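Why the Plain Little Reminder Email Did So Well

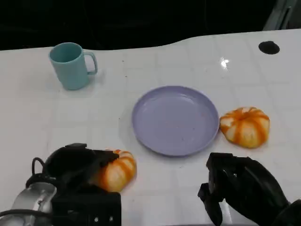 I promised a few of you at the Cledemton meetup that I would write up the reminder email story properly, and then I kept putting it off, so my apologies to everyone who has been waiting since August. It's a small story, really. But it changed how I plan a month of email for a client, and I've told it out loud enough times now that I ought to put it down where people can find it.

The client is Dridex, who sell replacement parts for home dehumidifiers. Filters, mostly, and the little float switches that crack if you look at them wrong. They are a family business out on the Oakley road and they came to us at Wusta with a mailing list they had been building at the counter for years, people writing their address on a card next to the register. When we had cleaned out the dead addresses and the ones where we simply could not read the handwriting, there were 780 good ones left. That is a small list by most people's standards, and I'll admit I was a bit snooty about it at first. I had been working with much bigger lists and I had gotten used to thinking in percentages.

Stuart Kettle, who runs the shop side of Dridex, wanted a monthly newsletter. He had seen other companies do one and he liked the idea of it, with a big banner at the top and a seasonal offer and perhaps a recipe (we talked him out of the recipe). So for the first 3 months that is what we made. I wrote them myself and I was fond of them. There was one on the history of damp basements in older houses that I still think is a nice piece of writing, and my mother read it all the way through.

And they did fine! People opened them, a few clicked, and every so often somebody wrote back to say hello to Stuart. What they did not do was sell filters. Stuart was very kind about it, but he has wages to pay, and one Friday he called me up and asked, in that careful way of his, what the newsletter was for. I gave him a long answer about staying in people's minds. When I had hung up the phone I sat there feeling that I hadn't answered him at all.

It was Howard Sowerby in our office who got us moving again. Howard looks after the data and doesn't say much in meetings, but he had been going through the old sales slips and had noticed how regular people were. A customer who bought a filter in spring came back in fall, or else didn't come back at all. The ones who did come back nearly always said the same thing at the counter, which was that they had forgotten all about it until the machine started making a noise. So Howard said, couldn't we just tell them?

I wish I could say I saw right away how good that was. I think what I said was that it sounded a little dull. But we tried it. We matched up the sales slips with the mailing list as best we could, and where we had both a name and a date we set up an email to go out when the filter was due. There were 477 people we could match, and that took Howard the better part of two weeks, with a good deal of squinting.

The email itself took me ten minutes. It had no banner and no offer. The subject line was "Your dehumidifier filter is due" and the body ran like this:

Hello, it's Stuart at Dridex. You bought a filter from us six months ago and it will be ready for changing now. If you'd like the same one again, reply with the word yes and we'll put it in the mail. If you've moved on to a different machine, tell me which and I'll look it up for you.

Over the following season 300 of those people bought something, most of them by replying with that one word. I checked the figure twice and then I made Howard check it. Quite a few wrote more than one word, too. They told Stuart about their laundry rooms and their sister's basement, and he answered every one of them, usually late in the evening with his supper beside him.

Now, I don't want anybody to go off and cancel their newsletter on my say-so. We still send one for Dridex, only it goes out four times a year and it's a good bit shorter. I believe it helps that people have heard from Stuart in between, so that his name in the inbox is a familiar one when the reminder comes. I can't prove that, and Howard would want me to say so. It's also true that filters are an easy thing to send reminders about. If you sell wedding dresses you will have to think harder than we did.

If you do sell something that wears out or runs low, though, I would gently suggest going and finding your sales records before you plan another campaign. They may be in a spreadsheet, or they may be in a shoebox, as Stuart's were. Look for how long people leave it between visits. Then write to them a few days before that, in the plainest words you have, from a person whose name they know, and make the reply as easy as you can. Do test the reply address first, by the way. Ours went to an old account for a whole morning and I would rather not go through that again.

A couple of you asked whether we used any special software. We didn't, just the ordinary scheduling in the email tool we already had, plus a column for the date of the last purchase. Howard has said he's happy to share the layout of his sheet with anyone who wants it. Reply to this newsletter and I'll pass your note along to him, though please give him until the end of next week as he's out at Oakley helping Stuart with the second shoebox.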